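## Stader Bench Gripper: demonstration visits

The Stader is a two-finger gripper for small arms and smaller budgets. It picks things up and puts them down, and we've spent more years on that sentence than we'd like to admit. You can read the spec below or come to Skiddale and bother it in person.

| | |
|---|---|
| Fingers | 2, black, flat-faced |
| Weight | 756 g with bracket |
| Wrist camera | fitted as standard |
| Fits | Simeck arms, and others with the adapter plate |
| Lead time | 6 weeks |

### What happens on a visit

Visits run in the mornings through April. Haris Hodžić runs the bench and will let you drive after a short talk on where not to put your hand. The talk is short because the answer is "in there."

The standard job is toy bricks in a blue plastic tray. We used to show a machined steel part, which impressed engineers and put everyone else to sleep. People know what a brick weighs and how annoying it is to pick up, so they have opinions right away. Children have the strongest ones.

You'll watch the wrist camera's view on the bench monitor while the arm works. Shiny plastic is unkind to cameras, and we've kept the shiny tray on purpose.

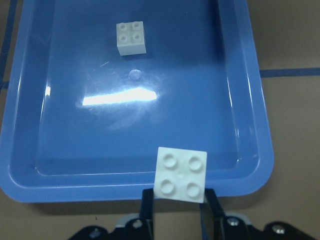
Bring your own parts if you have them. Lương, our sister site, once sent over a box of 260 rubber grommets, and the Stader's performance that day is available on request – Haris tells it better than we do. Parts should be dry, fit in one hand and not be anybody's lunch.

### Booking

Write to the Skiddale desk with a preferred morning and the size of your group. Six people fit around the bench comfortably. Parking is behind the building, next to the other thing that looks like parking and belongs to the bakery.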